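Suturing evenings return to Gollby with two extra dates

A series of evening classes in wound closure will start again at the Clernis training rooms in Gollby next month, with places for 18 people at each session and two dates added after last year's course filled up.

The classes are for veterinary nurses, junior vets and students in their final years who want more time on basic stitching than the working day allows. They were first held last winter, when the waiting list ended up longer than the class list.

Macarena Ibarra, who runs the programme, said on Tuesday, October 8, 2019 that bookings were open and that the first evening was already half full.

"Most of them have been shown how to put in a simple interrupted stitch," she said. "They've done it on a pad, they've passed the assessment, and then they go for weeks without being asked to do one. By the time they are, they're slow, and they know they're slow."

Each evening lasts three hours, with a short break. The first part is given over to knots, tied over and over on a board with cord and then with proper thread. After the break the class moves on to placing stitches along a straight cut, and in later weeks along curved and uneven ones.

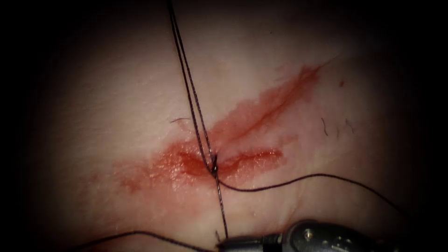 Knot tension takes up more of the course than anything else. Blair Tosh, who teaches the practical half, wants the two edges of a cut brought together and left there, without the skin being bunched or pinched. He spends a good part of the second evening on a single small knot sitting on the wound line, with dark thread running up from it in two thin strands and blood spread over the pale tissue on either side. At that magnification the slight twist in the thread is easy to make out, and so is the way the edges come together at the knot. Students are asked to say where they would put the next stitch and how far from the edge they would go in.

"People pull too hard," Mr Tosh said. "They think tight means safe. I'd sooner see them take it down gently, stop, have a look at the edges and then put the next throw on."

He also asks the class to keep track of the long end of the thread. A loop left lying across the work can catch on an instrument or get drawn into the next knot, and he stops people when he sees it happening. Left-handed students have their own bench this year — a request that came up on several of last winter's feedback forms — and the handouts for them have been redrawn.

Blotting is covered too. Ms Ibarra said new starters often wipe across a wound when they want a clearer view, which drags at the edges. The course teaches them to press and lift.

The Huenchumán room, on the ground floor, will be used for all of the sessions. It was fitted with new lamps over the summer and has step-free access from the car park. The upstairs room used last time had poor light at the back and is now a store.

The fee is £23 an evening, which includes thread, practice pads and a hot drink. Students pay the same as everyone else, but those travelling from Eltine can claim back their bus fare at the desk if they keep the ticket. Instruments are lent out for the evening. Anyone with their own needle holders is welcome to bring them, and Mr Tosh said he would prefer it, as hands get used to one pair.

The last session before the break will be held in the first week of December and will be an open practice evening with no teaching. People who have come to at least two of the earlier classes can book a bench for it free of charge.

Clernis said it was looking at a daytime version for practices that would like to send several staff at once, but no dates have been set.

Places can be booked at the Clernis front desk or by telephone. Doors open at 6pm for a 6.30pm start, and long hair should be tied back.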